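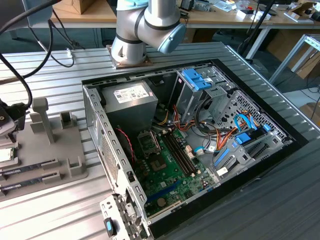 **Memory Installation with a Small Robot Arm: Project Report**

Gil-soo Nam, with Jade Furnival
Bellamy shared workshop, May 2024

## 1. Purpose of the project

Our project is named Fendar. The purpose is to make a robot arm take a memory module from a fixed position and put it in the memory slot of a desktop computer. For a person this is an easy job, and most people do it without training. For the arm it is difficult, as the module must enter the slot straight and the force must be large enough for the latches but not so large that the motherboard bends.

We chose this task after we repaired several old computers in the workshop last year. Jade wrote the motion program. I designed the fixture and made the measurements, and I wrote this report.

## 2. The fixture

The fixture was the part that took the most time. I drew it in the software that the workshop has and printed it in gray plastic. The first version, which we called Bandar 1, had slots with the same width as the module plus a very small gap. The modules stayed in place very well, but the gripper could not pull them out without lifting the fixture also.

In the second version I made the gap wider and added a small slope at the top of each slot. I also fixed the base to the table with two bolts. After this change the fixture did not move in any trial.

There is also a holder for a processor. We did not use it in the trials of this report. The processor needs a different grip, and we want to do this part later.

## 3. Teaching the positions

We do not use vision for the placing. All positions are taught by hand and saved in a table. The order of the program is the following:

1. Move to the safe height.
2. Go above the fixture and close the fingers on the module.
3. Lift straight up and return to the safe height.
4. Go above the slot and turn the wrist to the angle of the slot.
5. Go down slowly until the force limit, then open the fingers.

Step 4 gave us many problems. In the beginning Jade measured the angle of the case with a ruler, and the error was too big. Later she touched both ends of one slot with a thin pin in the gripper and calculated the angle from these two points. This is a simple method and I recommend it to other students.

## 4. Approach to the slots

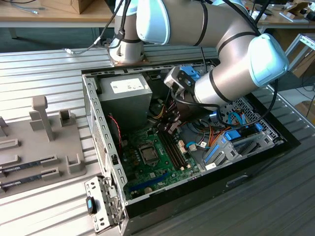

The path for going down was changed three times during the project. Our first path came from the side of the drive cage, and in the simulation it was the shortest. In the real case the cables were in the way. Now the elbow stays out to the side, and the forearm comes back over the case so that the fingers point down above the memory slots. The power wires come out between the power supply and the slots, so we still must check them by eye before each run. A cable tie would be a better solution.

## 5. Results

We made 359 trials with the final program. In 259 of them the module went in fully and both latches closed. The other trials we divided in two groups. In the larger group, the module touched the edge of the slot and the force limit stopped the arm. In the smaller group, one side was in and the other side was not.

We set the speed for the last part of the movement to 20 percent. With a higher speed the force limit reacted too late, and Jade pressed the stop button two times.

## 6. Next work

In July we will have the table again. We plan to add a small search movement, where the arm moves the module a little to each side when it feels the edge of the slot. I also want to print softer pads for the fingers, with the material from Feduvano that the workshop ordered. The log files and the drawing of the fixture are in the project folder on the workshop computer.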